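4.2 Color-blocked garments and why people keep them

We came to the color-blocked pieces expecting a footnote, and they gave us the liveliest material in the whole wardrobe study. Households in Billuvmont and Garnach were asked to go through everything they owned for the upper body and to tell us, piece by piece, when it had last been worn and what would make them let it go. Plain garments drew short replies. Pieces made up of two or more colors drew stories, often long ones, about trips, teams, older siblings and arguments over who had shrunk what.

Part of the difference lies in how a mixed-color garment ages. A plain T-shirt fades as a whole, and its owner may not see the change until it sits beside a new one. When a dark panel is sewn to a pale body, each shade acts as a yardstick for the other. Several people could name the month in which the contrast "went soft," and one dated it to a single December wash with no hesitation at all.
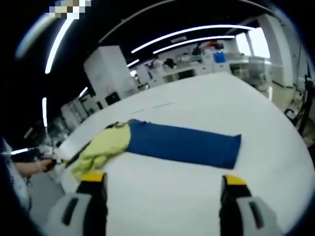

Laundry habits follow from the same fact. Under the Hakness sorting scheme, which we used for coding, clothes are assigned to light, dark or mixed loads by their largest area of color. Our respondents did almost the reverse! They sorted by the color they were most afraid of losing — usually the palest one — even where it made up only a collar or a cuff. Of the nine households that kept a wash diary, six put their color-blocked tops in the light load and ran it cool. The other three washed them alone or by hand, a lot of work for a casual shirt and a strong sign of attachment. 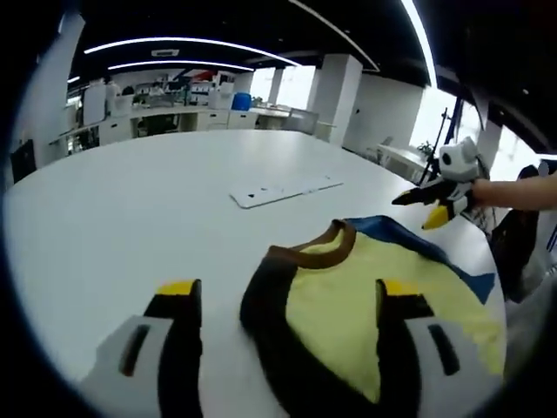

Figure 3. Pale yellow garment with a brown ribbed neckband, a black panel and a blue section.

Trim deserves more attention than it has had in earlier work on clothing life. Neckbands came up again and again in the interviews. A stretched or discolored band was the most common reason for moving a top from "outside" to "house" use, well ahead of stains and holes. We were delighted to find that the move seldom ended there. House tops became sleep tops, sleep tops became painting tops, and the whole passage could take longer than the garment's first life in public.

Pale yellows and yellow-greens form an interesting group of their own. People disagreed about what to call them (lemon, lime, butter, "the pear one"), and the disagreement ran within families as well as between them. For the tables in Section 5 we therefore use one label, pale yellow, for the full range.
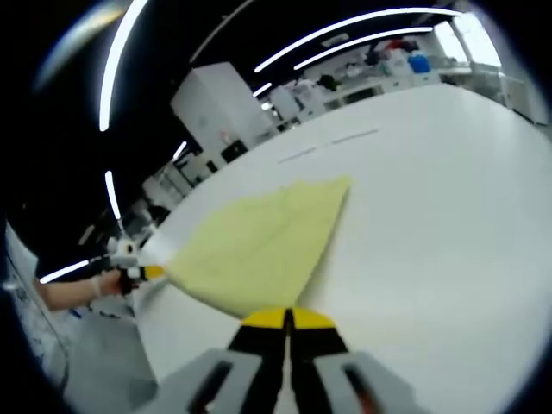 Figure 4. Pale yellow-green cloth held at one corner, with soft creasing across the surface.

Folding turned out to be the last point at which a decision was made. Roughly 70 percent of the pieces set aside for donation were picked out while clean laundry was being put away, and very few during a planned clear-out. The Xiong wear index, built on purchase and disposal dates, misses this moment entirely, and we would love to see it extended with a simple weekly log. Our own was filled in every Wednesday evening and took little time.

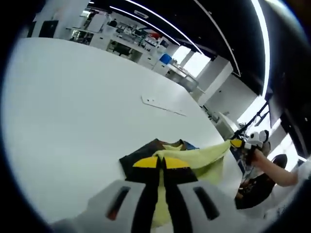
Garnach households also combined garments more freely than those in Billuvmont, cutting a sound panel from one worn top to patch another. We return to these home-made color blocks in Section 4.3, where their owners' methods of matching fabric weight and stretch are set out in full.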